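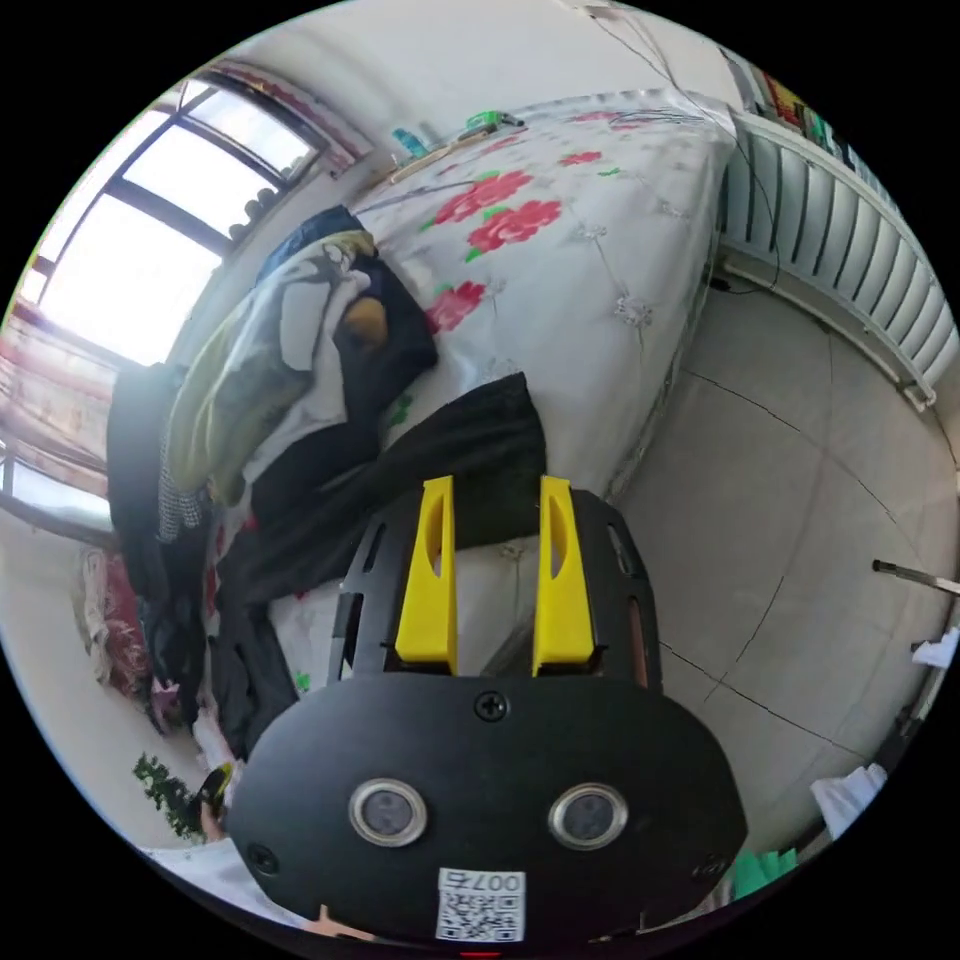

Caring for Hand Tools and Small Workshop Equipment

Resident Services, Flimthorpe Housing Association
Updated 2023-07-05

The shared workshop at Cosgrove House is open to all residents who have completed the safety orientation. The following guidance applies to tools borrowed from the workshop and may also be useful for tools kept at home.

Cleaning after use

Wipe metal surfaces with a dry cloth before returning a tool to its drawer. Sawdust holds moisture and should be brushed out of joints, hinges and screw slots with an old toothbrush. Dried glue can usually be lifted with a plastic scraper. Do not use steel wool on plated or painted parts.

Preventing rust

Apply one drop of light machine oil to the pivot of pliers, snips and clamps, open and close the tool several times, and remove the excess. Saw blades and chisels benefit from a thin coat of paste wax. Residents who store tools in basement lockers are advised to line the drawer with felt and to replace any drying packets every July.

Wooden handles

Rough handles should be sanded lightly with 100 grit paper, then with 200 grit, always along the grain. Rub in boiled linseed oil, wait 10 minutes and wipe dry. Rags used with linseed oil can catch fire on their own. Lay them flat outdoors until stiff - never leave them crumpled in a bin.

Screws and fasteners

Match the driver to the screw head before applying any force. If a screw will not move, place a drop of penetrating oil at the head and allow it to stand overnight. Small screws removed during a repair may be kept in order by pressing them into a strip of masking tape and writing the position of each beside it.

Measuring tools

Tape measures should be retracted slowly by hand. Check squares against a straight board edge from time to time, and report any that have been dropped.

Reporting damage

Damaged tools should be placed on the red shelf with a completed tag. Please do not attempt to repair electrical items. Questions may be directed to Müzeyyen Bilgin, Workshop Coordinator, at extension 2101. Requests for orientation sessions are handled by Habibur Weerasinghe at the front office.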